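Most arguments about dishwashers are about loading them. I think the more useful argument is about when to run them, and who decided that a machine should only be started when it is full.

I grew up in Nomcombe, in a house where running a half-empty dishwasher was treated like leaving the front door open in February. You filled it, then you found room for one more bowl, and then you ran it. I kept that rule for 15 years of living on my own and with other people. I've now dropped it, and I think a lot of small households should drop it too.

The rule makes sense on paper. A cycle uses close to the same water and power whether there are four plates in it or fourteen, so fewer cycles means less of both. I don't dispute that. What I dispute is the idea that the cycle is the only thing to measure. In a household of two, a full load can take three days to collect. During those three days the food dries on. So you rinse everything before it goes in, under a running tap, often a hot one. Nobody in my family ever counted that water because it didn't come out of the machine.

Then there is the matter of running out. We own a modest number of plates and only one good saucepan. By the second evening the saucepan is in the rack, dirty, and I need it. I take it out and wash it by hand. The next day it's the sharp knife, then the colander. By the time the load is full, half of what we use most has been washed by hand at least once already, and the machine is cleaning mugs.
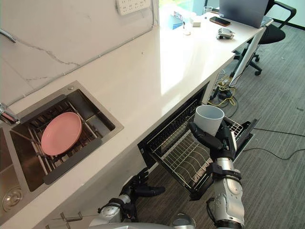 The usual answer is to buy more dishes. I have had this advice from several people and I think it's bad. A kitchen with 18 dinner plates for two people doesn't have fewer dirty dishes. It has the same ones spread over a longer time, plus a cupboard that won't close. We tried it when we moved to Stunness. A shop there was closing and we came home with a set of Bristari plates at a very good price. Within a month we were rinsing and stacking more than before, and the plates at the bottom of the pile hadn't been used once. Most of them went to the thrift store.

What works for us now is a fixed time. The machine goes on at 9:30 every night, with whatever is in it. In the morning it gets emptied while the coffee is brewing. That's the whole system. We don't rinse, we only scrape. There is no discussion about whether it's full enough, and no one opens the door to find out if things in there are clean or dirty, which used to happen in our house several times a day.

I know how this sounds to anyone who pays close attention to a utility bill, so I looked at ours. The water use went down a little after we changed. The electricity went up a little. The two bills together came out close to even, and I won't claim more than that. A family of five fills a machine every night anyway and has nothing to learn from me. A person living alone who eats out most evenings shouldn't run one daily. I'm talking about the households in between, and there are a lot of those.

It helps to use the short cycle. Our dishwasher is a Heiskanen, an older model that came with the apartment, and its manual has a chart of programs that I doubt anyone has read to the end. The short one handles a day's dishes if they haven't been sitting. It does not handle a baked-on lasagna pan. I soak that overnight and wash it in the sink, and I would have done the same under the old rule.

The sink is the other half of the argument. When the machine is waiting to be filled, the sink turns into the waiting room for the machine. People put a plate in the sink when they aren't sure whether the dishwasher is clean, or full, or about to be run. One plate in a sink brings others. If the machine is always empty by breakfast, there's no question to answer, and a plate can go straight in.

A small kitchen suffers from this more than a large one. Ours is 200 square feet if you include the place where we eat, and there's no spare counter to hold dishes while somebody makes a decision. When the counter is covered I don't cook, I order in. I can't put a figure on what that cost us over the years, but it was a good deal more than the price of a few extra cycles.

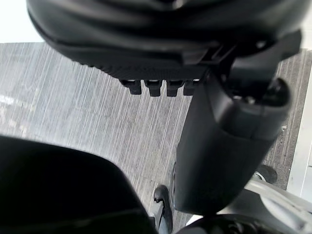

*Four short black tabs in a row, up close.*

There's a wider point in this about household rules in general. Most of the ones I follow were made by someone else for a different house. The full-load rule came from a home with six people in it and a machine that was loud and slow. My mother was right to follow it. Two dinners' worth of plates in an apartment is another situation, and I went on acting as if it were the same one.

The same goes for doing all the laundry on Sunday, or shopping once a week for everything. Those habits suit a certain size of family and a certain kind of job. If they suit yours, keep them. I still do laundry on Sunday, mostly because the machines in our building are free then.

But I'd ask anyone with a stack of rinsed plates next to a dishwasher that is two-thirds full to try running it tonight. Do it for two weeks and then look at the sink.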